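Courses > Robot Cells, Practical > Handouts > Week 4: the hand-held gripper station

Week 4 notes. Setting up and looking after the hand-held gripper station

Read before the practical. Same station as last week, Eltell room, but this time you set it up from cold and leave it fit for the next pair. Bring the log book. Bring a pencil as well, the pen on the string is gone again.

What's on the station

Two hand-held grippers, left and right. Marker cube fixed under each one. Head camera on its strap. Charging dock, small toolbox, spare pads in the tin marked Varex. The room itself counts as part of the station: table, blinds, floor, whatever the task needs (at the moment the kitchen set, microwave and cup).

Left and right are not swappable. The cubes carry different patterns and the software goes by the pattern, so if you pick them up the wrong way round every recording comes out with the hands crossed. Last year's group lost a whole afternoon to this. Check the sticker inside the handle.

1. Before switching on

Blinds shut. All of them, slats turned fully over. Sun across a marker cube washes out the white squares and tracking drops, worst mid afternoon.

Look at the pads. Black pads should sit flat in the fingers with no lifted corner. Lifted corner = change it, don't press it back down with your thumb and hope. Pads are stuck with the thin tape, not the foam tape. Foam tape adds height and then the closed position reads wrong.

Squeeze each trigger slowly, full travel. Should feel even. Gritty feeling near the end is nearly always crumbs or fluff in the slide, brush it out with the dry brush. No oil!! Oil gets on the pads, then the cup slides straight out.

Wipe the cubes, dry cloth only. The prints are paper under film and spirit gets in under the edge. If a face is scratched or peeling, reprint from the Rorkevberg folder at full size, "fit to page" OFF. A cube printed slightly small still gets detected, and gives you wrong distances all day without any error.

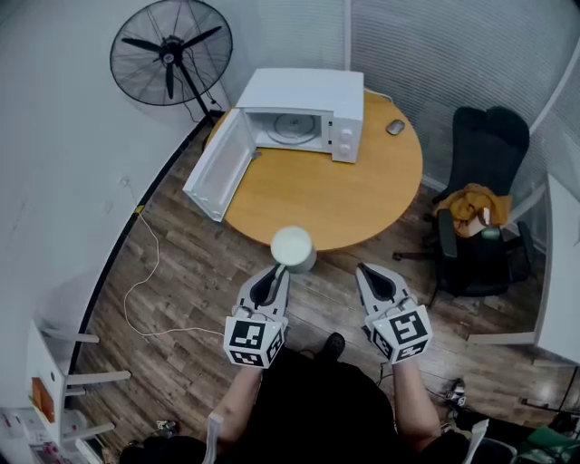
2. Zeroing

Jaws closed, nothing between them, press and hold until the light goes steady. Then open fully, press again. Do left first, then right, because the menu expects that order and wont tell you if you got it wrong.

Check the numbers on screen. Fully open should read 838 on both. A few counts either side is fine. If it's well off, do it again before you go looking for a fault, most bad zeros are someone not opening all the way.

Then the wave test. Hold both grippers out over the table, camera on, turn your wrists slowly. Both cube outlines must stay green on screen for 20 seconds. Flicker when a cube faces away is normal. Flicker when it's facing you is lighting or a dirty face, see above.

3. Setting the table

Work goes where you can reach it with elbows bent. Stand, don't sit. If you are doing an open-and-close task, try the door through its full swing first and see where it ends up; with a round table it's easy to have it hanging over the side and catch it with your forearm. Microwave is not to be powered during recordings, ever.

Sleeves: snug ones or rolled up. Loose cuffs drop over the cubes.

Cables. Anything on the floor goes along the wall, away from your feet. You'll be looking at your hands through the whole run and stepping sideways.

4. During the run

Grip the cup low and square, both pads touching. Tipped grips wear the pad on one edge.

Stop every 21 runs and redo the closed zero. Takes under a minute. The Mahmoud sheets on the wall show what drift looks like if you skip it, have a look, the slope is quite obvious by the end.

Dropped a gripper? Stop. Check the cube hasn't twisted on its mount (line on the bracket meets line on the cube), re-zero, do the wave test again. Write it down even if all seems fine.

5. Shutting down and log

Jaws left open in the dock, never closed, the pads take a set otherwise. Camera lens cap on. Blinds can go back up.

Log: your initials, run count, zero readings before and after, anything changed. Pads are replaced at 3000 closes whatever they look like, so the running total matters. Add yours to the line above, do the sum twice please, the September page has a mistake in it that carried on for a fortnight.

To hand in

One page per pair. Your four zero readings, what you found at the pad check, and one fault you would not have spotted from the screen alone. Sketches fine. Due start of next session, in the tray by the door.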